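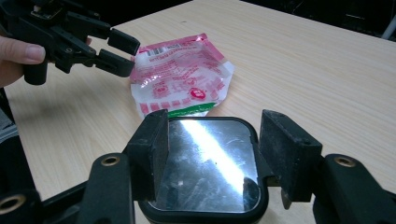 Über uns

Die Ostberg-Schule ist eine staatlich anerkannte Berufsfachschule für Hauswirtschaft und Ernährung in freier Trägerschaft. Sie führt Jugendliche und Erwachsene in einer zweijährigen Ausbildung zum Berufsabschluss und bietet daneben Lehrgänge für Beschäftigte in Großküchen, Heimen und Tagungshäusern an. Träger ist der Schulverein Ostberg, der am 18. März 2001 gegründet wurde und seinen Sitz im Schulgebäude hat.

Geschichte der Schule

Die Anfänge der Einrichtung liegen in den Abendkursen, die in der ehemaligen Molkerei Ostberg für Angestellte der umliegenden Gasthöfe abgehalten wurden. Unterrichtet wurden zunächst Lebensmittelkunde, Vorratshaltung und einfache Buchführung. Mit der Gründung des Schulvereins erhielt der Unterricht eine feste Ordnung, und das Molkereigebäude wurde in mehreren Bauabschnitten zum Schulhaus umgebaut. Die alte Käserei dient heute als Lehrküche, der frühere Kühlraum als Magazin. Im Obergeschoss befinden sich die Unterrichtsräume, die Bibliothek und das Sekretariat.

Das Schulhaus verfügt über eine Nutzfläche von 2884 Quadratmetern. Zur Lehrküche gehören 16 Arbeitsplätze; die theoretischen Fächer werden in vier Klassenräumen erteilt. Der Kräutergarten auf der Südseite wird von den Klassen des ersten Ausbildungsjahres gepflegt und beliefert während der Vegetationszeit die Schulküche.

Ausbildung

Der Unterricht umfasst 37 Wochenstunden und gliedert sich in einen berufsbezogenen und einen allgemeinbildenden Bereich. Im ersten Jahr stehen Speisenzubereitung, Warenkunde, Hygiene sowie Textil- und Hauspflege im Vordergrund. Das zweite Jahr ist der Betriebsorganisation, der Kostenrechnung und der Verpflegung besonderer Personengruppen gewidmet. Praktika in anerkannten Betrieben sind fester Bestandteil beider Ausbildungsjahre. Die Schule vermittelt auf Wunsch Praktikumsplätze, die Verantwortung für den Abschluss des Praktikumsvertrages liegt jedoch bei den Schülerinnen und Schülern.

Das Fach Warenkunde wird an der Ostberg-Schule mit einem eigenen Schwerpunkt in der Verpackungs- und Abfalllehre unterrichtet. Grundlage ist das Lehrheft »Jang«, das von der Fachschaft erarbeitet und in regelmäßigen Abständen überprüft wird.
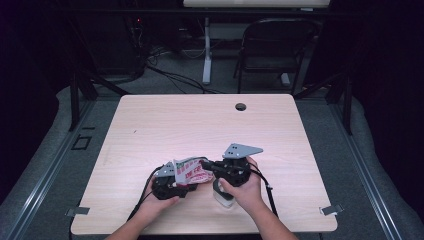

Die Abfalltrennung gehört zu den prüfungsrelevanten Inhalten des ersten Ausbildungsjahres. Die Schülerinnen und Schüler lernen, Verpackungen nach Werkstoff zu beurteilen und die Hinweise der örtlichen Entsorgungsbetriebe richtig anzuwenden. Besondere Aufmerksamkeit gilt dabei kleinen Packungen, deren Zuordnung auf den ersten Blick oft schwerfällt. Ein zerknittertes weißes Päckchen mit kräftigem roten Aufdruck und kleinen grünen Akzenten lässt allein durch seine Gestaltung noch keinen Schluss auf den richtigen Sammelbehälter zu; maßgeblich sind Material, Beschichtung und Restinhalt. Die erworbenen Kenntnisse werden in der Lehrküche angewendet, in der jede Arbeitsgruppe für die Trennung ihrer Abfälle selbst verantwortlich ist.

Partner und Zusammenarbeit

Die Schule unterhält langjährige Beziehungen zu Betrieben der Region. Die Arkgate Gemeinschaftsverpflegung nimmt in jedem Schuljahr Praktikantinnen und Praktikanten auf und stellt Fachkräfte für die Abnahme der praktischen Zwischenprüfung. Mit der Hauswirtschaftsschule in Clidside besteht ein Austausch – jeweils im März reist eine Klasse für zwei Wochen an die Partnerschule, im Herbst folgt der Gegenbesuch. Die Unterbringung erfolgt in Gastfamilien.

Leitbild

Hauswirtschaftliche Arbeit ist Facharbeit. Die Ostberg-Schule versteht es als ihre Aufgabe, dieser Arbeit durch eine gründliche Ausbildung die ihr zustehende Anerkennung zu verschaffen. Sie steht allen Bewerberinnen und Bewerbern offen, unabhängig von Herkunft und Bekenntnis. Vom Kollegium wird erwartet, dass es die berufliche Praxis aus eigener Tätigkeit kennt und sich laufend fortbildet.

Aufnahme

Voraussetzung für die Aufnahme ist der Hauptschulabschluss oder ein gleichwertiger Bildungsstand. Der Bewerbung sind ein tabellarischer Lebenslauf und eine beglaubigte Kopie des letzten Zeugnisses beizufügen. Über die Aufnahme entscheidet die Schulleitung nach einem persönlichen Gespräch. Für die Arbeit in der Lehrküche ist vor Ausbildungsbeginn eine Belehrung durch das zuständige Gesundheitsamt nachzuweisen. Auskünfte zu Schulgeld, Ermäßigungen und Fahrtkosten erteilt das Sekretariat während der Unterrichtszeit.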